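Home | Jobs | Volunteering | Classifieds | Notices | Log in

Wanted: Letter Writers for the Brosside Pen Pal Exchange
Posted 26th March

The Brosside Pen Pal Exchange is looking for 16 adults who can write a letter by hand and then, crucially, mail it. The second part is where we lose people.

You'll be paired with a stranger in Skirkville, which is 408 miles away and by all accounts has weather. You write to them, they write back, and this goes on until July. Past topics have included gallbladders, a disputed fence, and whether soup is a meal. We don't read the letters. We hear about them anyway.

Ink is provided. So are paper and stamps, up to a point, and the point is four letters a month. 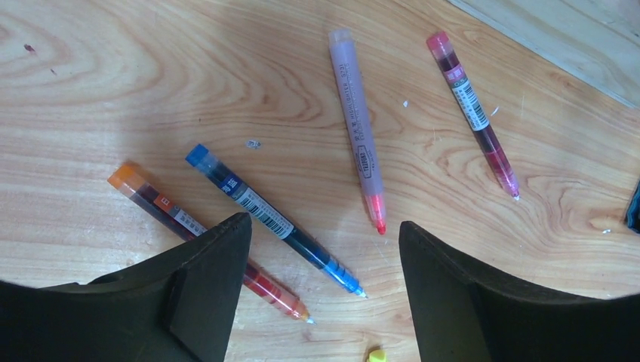 What we ask of you

Write at least 300 words each time. A large signature doesn't count toward the total, and neither does the address.

Legible handwriting is preferred. Senthil Ramasamy, who does the pairing, has the final say on legible and has been known to use a magnifying glass.

Please don't sell your partner anything. You know who you are — so does Skirkville.

How to apply

Send one handwritten page about your street to Thirumalai Varghese at the Covside Library front desk. Typed applications will be admired and returned. There is no pay.

Comments (3)

marjb: Did this last year. My partner still owes me a letter and the end of a story about a goat.

Oldfield_T: Is cursive required?

Brosside Exchange: No, but if you start in it, please finish in it.

Related notices
Lobo Community Choir seeks basses, again
Part-time shelver, Covside Library
Free piano, Brosside, you carry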